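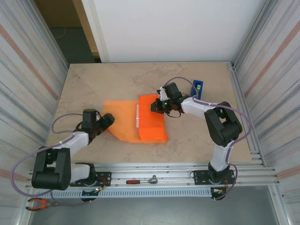
Dušan Atanasov wants the failed folds kept, and said so twice before I had my coat off. His view is that a policy trained only on clean runs has no idea what to do once a corner slips. I agree in principle. The labels are the trouble.

2023-06-12. Cloth folding, both arms, orange cloth again. The Dotik set now stands at 1,064 episodes, 237 of them marked as failed or recovered. Target for Salolham is 1,694. We can manage up to 300 in a good week, less when the start positions are properly varied.

Quyên Ông went through the April batch and found the left arm idling for long stretches before the second fold. Trimmed those. Changed the operator sheet: log the grasp point, not only the result.

Still to do: second cloth, new colour. Re-check time offset between arms.

This site uses cookies. Accept | Settings

Recent entries
Moving the rig to Sutdale
Fairweather logger, version two
Dropped frames again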